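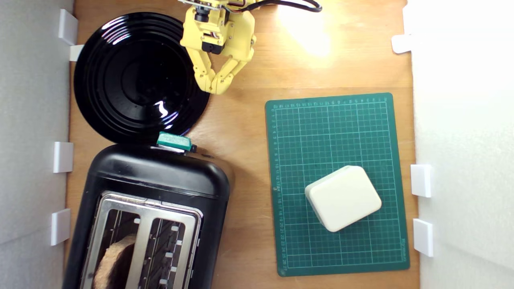 烤面包工位俯视:黄色两指夹爪、黑色圆盘与双槽烤面包机,左槽内有一片面包。

Ulden项目第2阶段进展报告
提交对象:Marikar基金,家务自动化资助计划
承担单位:Trotthorpe工作室
执笔:Piyumi Seneviratne
报告期:截至九月

一、本期做了什么

申请书里写的问题是:一台低成本的桌面机械臂,能不能在没有人帮忙的情况下做完一件小家务。第一阶段做的是分拣餐具和叠毛巾,结果已在上一份报告里说明。本期换成厨房台面上的活,选了烤面包这一项,包括把面包片放进烤面包机、从槽里取出来、放到盘子上。压下拉杆和调节火力档位不在本期范围内,全部测试都在烤面包机断电的情况下进行。

选烤面包有几个考虑。动作短,一次做完用不了多长时间,适合反复测试。物体的软硬差别大,机器外壳是硬的,面包是软的,一捏就变形。槽口窄,对位置和角度的要求比叠毛巾高得多。Marikar的评审意见里也提过,希望看到一项需要对准的任务。

本期共记录1472次尝试,包含放入和取出两类,每次都有操作日志和结果判定。其中283次需要人在中途介入,例如面包卡在槽口、夹爪碰到外壳后停机,或者面包掉到桌上。其余的尝试里机械臂自己走完了流程,但走完不等于做对,下面分开说。

二、放入

放入这一步已经比较可靠。面包片如果一开始平放在盘子里,夹爪从边缘捏起,竖直后对准槽口,再往下送。出问题最多的是竖直这一下。面包一软就会往下弯,下沿不再是一条直线,碰到槽口的金属边就会折起来。隔夜的面包好放,当天的新鲜面包难放,这和人的感觉差不多,只是人会用另一只手扶一下。

Sebastian Voicu试过让夹爪捏在面包片的中间偏上,弯曲的情况有改善,但送到底的时候夹爪会顶到机器顶面,必须提前松开,让面包自己滑下去。目前采用的是这个做法。滑下去之后面包有时会斜靠在一侧,我们仍判为成功,因为家里用的时候多半也不会再去扶正。评审如果认为标准偏松,我们可以按更严的标准重新判定,录像都保留着。

左右两个槽的表现不一样。靠近机械臂一侧的槽成功率高,另一侧要把手臂伸得更远,末端抖动变大。硬件上暂时没有便宜的解决办法,只能把烤面包机往里挪。挪动以后两边差距缩小,但没有消失。

三、取出

取出比放入难,也是本期进度落后的主要原因。

面包在槽里露出来的部分很少,夹爪的两根手指要伸到面包两侧,而槽口留给手指的空间有限。夹得浅,提到一半会滑落;夹得深,手指会碰到槽内的金属丝。Vira Nechyporuk改过一次指尖的形状,磨薄了前端,碰撞少了,但薄指尖捏软面包时会切进去,留下明显的压痕。后来又换回原来的指尖,只在内侧加了一层防滑材料。这一版用到报告期结束。

取出之后放到盘子上的动作没有太大困难。真正麻烦的是看不清。我们用的盘子是黑色亮面的,灯光照上去有几处很强的反光,视觉模型有一段时间会把反光当成面包的边缘,夹爪就停在空处合拢。烤面包机外壳也是黑色,和盘子挨得近的时候,两者的边界在图像里不好分。Parveen Jayawardena建议换一只浅色哑光盘,讨论以后没有换。一般人家里什么盘子都有,如果为了测试好看把条件改到最有利,结果对基金没有参考价值。最后的处理是在训练数据里加入不同角度的灯光,误判减少了,晚上只开顶灯时仍会出现。

四、桌面上的其他东西

申请书承诺测试台面不清空。家里的台面总会放着别的物件,所以工位上一直留着与任务无关的东西,包括一块绿色切割垫和一只米色小盒子。盒子的位置每组测试前都会变动。

早期的模型对这些东西很敏感。盒子挪到没见过的位置,机械臂的动作会变慢,有时会先朝盒子的方向去,再折回来。加入更多摆放方式的数据之后,这种情况已经少见。切割垫的影响一直不大,唯一要注意的是面包掉在垫子上以后,夹爪从垫子上捡起来比从木桌面上捡要费劲,失败后重试的次数明显更多。

掉落以后的自行恢复不在原定指标里,但我们认为应该算进去。一个在厨房里干活的机器,东西掉了就停在那里等人,住户很快就会不想用。下一阶段的计划里已经加上这一项。

五、和人比

基金上次来函问,能不能给出一个和人工相比的说法。我们请工作室里没有参与这个项目的同事做了同样的动作,人做得快很多,没有失败。机械臂现在的速度大概还能接受,前提是住户本来就不站在旁边等。如果人就在厨房里,自己伸手拿要省事得多。

因此就单项任务来说,我们目前的判断是:放入一步接近可用,取出一步还不可用。整件事连起来做,任何一步失败都算失败,连续完成的表现低于两步单独测试的表现,这一点请在引用本报告时注意,不要只引用放入部分。

另外有一件事需要说明。断电测试回避了热的问题。烤过的面包更硬,按理更好夹,但表面会掉渣,槽口和金属丝是烫的,夹爪上的塑料件能不能长期承受,我们没有数据。通电测试需要先通过工作室内部的安全审查,材料已由Macario Meléndez交上去,还在等答复。

六、数据与软件

示范数据由操作员遥控采集,本期采集工作主要由Parveen Jayawardena和Sebastian Voicu承担。两人的操作习惯不同,一个喜欢先停在目标上方再下降,另一个斜着直接过去。混在一起训练时模型会犹豫,分开训练又嫌数据少。后来统一成先停后降,旧的斜向数据没有删掉,只用于训练视觉部分。

数据管理改用Vevo,每次尝试结束后自动归档,判定结果由两人分别填写,不一致的再一起看录像。刚换的时候有一批日志时间对不上,已经补齐,没有影响统计。

本期的软件改动已全部合并到主分支,操作说明也更新过。基金如需派人来看现场,请提前告知,工位平时一直搭着,只有星期日关门。

七、经费

支出与预算基本一致。超出的部分主要在指尖的反复加工和舵机更换上。舵机磨损比预计的快,尤其是腕部,伸向远侧槽口时负担最重。面包的花费比想象中高,因为捏过几次的面包片就不能再用,会影响结果。耗材一栏目前还剩约400欧元,够用到下一阶段开始。

我们申请把原定用于购买第二台相机的款项转为购买备用舵机。相机可以再等,舵机坏了测试就得停。如果基金同意,请书面回复,我们据此调整预算表。

八、下一阶段

工作重点放在取出。Vira Nechyporuk正在画一版新的指尖,前端薄、受力面宽,先用打印件试,合适再做正式件。视觉方面会补充夜间灯光的数据。掉落后的恢复按前面说的列为正式指标,判定标准在开始测试之前交基金确认。

如果安全审查通过,通电测试从空机开始,先测夹爪在槽口附近停留时的温度,再放面包。压拉杆的动作也会在那之后尝试。拉杆需要的力对这台机械臂来说偏大,下压时机身会移动,可能要加防滑底垫或固定架。固定架在家庭里是否合理,我们内部意见不一,Macario Meléndez倾向于允许,我倾向于先试底垫。希望基金在回复中一并给出看法。

更换烤面包机型号的测试推迟。申请书里写的是本期完成,现在看来,在一台机器上还没有做稳之前换型号,得不到有用的结果。推迟不影响总工期,后面压缩的是叠放餐盘的部分,调整后的进度表随本报告一并提交。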